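Against the Five-Star Everything

By Nkechi Abubakar
June 1, 2018
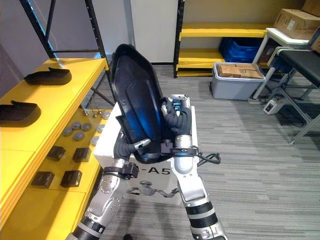 How was your parking?

I got that question by text message outside the Estdale public library, before I had found my umbrella. The lot is run by a company called Ledo, and Ledo wanted to know, on a scale of one to five stars, how my parking had been. I had pulled in between two lines. I had pulled out again. I stood there in the rain wondering what a three-star version of that would look like.

By the end of that week I had been asked to rate a dental cleaning, a bag of potting soil, a phone call about my water bill, and a bathroom at an airport, where the choice was between a green face and a red face mounted next to the hand dryer. I have kept the messages, all 42 of them since November, in a folder. I answered two. I am a landlord's bookkeeper and I spend my days with numbers other people have to live by, so perhaps I am touchier about this than most.

My complaint is with the numbers themselves. I don't believe them, I don't think the people collecting them believe them, and I think they are being used to decide things that matter.

Start with what a star is supposed to be. Five of them, in a row, ought to give a person some room. Three should mean fine. Most of life is fine. But everyone who has ridden in a hired car knows that three stars means the driver took you to the wrong county. Four is an insult. The scale has one passing grade and four ways to fail, and we have all learned this without being told, so we press five for anyone who didn't spill something on us. Then the company averages the fives and announces that customers are delighted.

Olanrewaju Bashir repaired furnaces for Ruiz-Ortega for 16 years, and he came to my house last winter for a blower that had quit overnight. When he finished he handed me a card with his name on it and said, looking at the floor, that anything below a five counted as a zero. He hated saying it. He is a grown man with gray in his beard, he had just spent two hours on my basement floor, and he had to ask me for a sticker. I gave him the five. I would have given it anyway, but I noticed that I could no longer tell whether I meant it.

People who defend the surveys say that feedback protects the customer. I have tried to take that seriously. There was a time when a rude clerk or a crooked mechanic could go on for decades, and the only warning was your aunt. Fair enough. But look at where the questions point. Ruiz-Ortega asked me if the technician was courteous, if he wore shoe covers, if he used my name. It did not ask if I minded waiting four days for heat. It did not ask what I thought of the price. Those were decided in an office, and offices don't get stars. The survey runs downhill until it reaches whoever has the least say in how the thing is done, and there it stops.

My friend Mayuree Panyasiri thinks I am making too much of it. She managed the front desk at a Rarnenlow hotel and read every comment that came in, and she says a few of them were useful. One guest pointed out that the ramp by the side door iced over in the mornings, and it got fixed. I believe her. I would only say that the guest wrote a sentence. The ramp was not repaired by an average. When I asked her what the scores were for, she thought about it and said they were for the meeting about the scores.

That seems right to me, and it goes well beyond hotels. My niece's school now sends home a survey after every parent conference. The clinic where I get my blood drawn sends one before the bandage is off. I understand why a hospital would want to know if patients were treated with respect. I don't understand how it will find out by asking me to rate my respect out of five at the moment I am looking for my car keys. The people with the strongest opinions that day were probably too sick to answer.

Something happens to the person answering, too. I caught myself last month sitting in a restaurant, a perfectly nice one, writing the review in my head while the food was still in front of me. Service prompt. Soup a little salty. I had stopped having dinner and started inspecting it. My cousin was telling me about her divorce at the time.

I have been told that if I don't like surveys I can ignore them, and mostly I do. But silence gets counted as well. Response rates have their own targets, which is how a bank teller ended up asking me to please, please look for the email. I said I would look for it. I did look for it. It had nine questions, and the first was how likely I would be to recommend my bank to a friend or a colleague. I have never recommended a bank to anybody, and I would worry about a person who did.

If a company wants to know how it is doing, it could let its own workers tell it without fear. Mr. Bashir could have explained those four days in one breath. As far as I know, he was never sent a form.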